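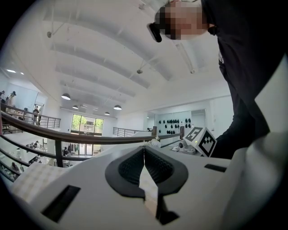 Slide 1 – Keeping the Hovar gripper alive

Home Talks Notes Archive Contact

Speaker notes, Flurina Hollenstein. November meetup, Tundamdale. Twenty minutes incl. questions, so be quick.

Hello, name, thanks to Ursina for the slot. One hand-held gripper, one season, what wore out. Not doing the software side, Remo has that after the break.

Point at the fingers first. Two black ones, soft, ribbed on the inside, leaning in toward each other. Everybody looks at the cube with the markers. Fingers are where the work is.

Say the number now: 3,795 grips logged on this unit when I closed the book. First finger swap at grip 233, way too early, my fault, see slide 3.

Slide 2 – Before the day starts

Go fast, it's all on the handout.

Wipe inner faces of both fingers. Damp cloth, no solvent. Solvent made ours sticky for two days.

Close slowly, look down the seam from above. Tips should arrive together. If one gets there first, stop and go to slide 3.

Open all the way. Listen. A dry tick near the end of travel = grit in the slide. Brush it out, don't oil it!! Oil plus dust is paste.

Check the cube. Both hands off the trigger, push it gently with one finger. Any wobble at all and you tighten it and redo the calibration. Marker faces clean, no tape residue, no thumbprints. Alois used to pick the thing up by the cube. Mention this only if he's in the room.

Green light on before anyone starts logging. We lost a whole morning to a half-seated plug once.

Slide 3 – Swapping fingers

Ten minutes if you've done it before. First time took me till lunch.

Power off. Fingers open. Photo of both sides on your phone before you touch a screw.

Fingers are mirror images. Left is not right. They will go on the wrong way round and they'll even close, sort of. That was grip 233. I'd fitted them swapped, ribs took the load sideways, one tore near the root.

Now there's a dab of paint on every left one. Paint on the back, never on the gripping side.

Screws in by hand until they touch, then a quarter turn, alternate sides. Soft part bulges = too tight.

Always change both. An old one and a new one don't bend the same and the seam wanders off center.

After the swap: 33 empty closes, watch the tips, then check the screws again. They settle a bit every time.

(drink water)

Slide 4 – Interval

Gamudano fingers: we inspect every 200 grips. Inspect means a lamp and your actual eyes, spread the ribs and look down in the honeycomb for small splits.

Replace on the first split. Don't glue. Tried it, the glued spot goes stiff and the split just starts again next to it.

Split bags go in the red box with the grip count written on. Þórey has plotted them, ask her for the chart, it's better then mine.

Slide 5 – Housing and storage

White shell shows every scuff, ignore scuffs. What matters is the slots, keep them clear. Lint gets in there.

Don't rest it on the fingers. Ever. They take a set overnight and you spend the next day chasing a grip that's off by a hair. We keep ours on its back in a Grabner case with the foam cut out around the cube.

Cables loosely coiled, not round the handle.

Slide 6 – What I'd do differently

Start the log book on day one. Mine starts on day four, the early counts are from memory.

Order spare screws with the spare fingers.

Teach two poeple to do the swap. I was out with flu for a week and the unit sat there.

Questions. If someone asks about hard fingers – haven't run them, don't guess, send them to Remo.

Handouts are by the door.

Get our talk notes by email once a month. Enter your address and click Subscribe. You can unsubscribe at any time.

3 comments

Remo Eder
Good talk. Did you redo the calibration after every finger swap or only when the cube moved?

Flurina Hollenstein
Only when the cube moved. But I check the cube after every swap, so sometimes it's both.

Alois Reisinger
I was in the room.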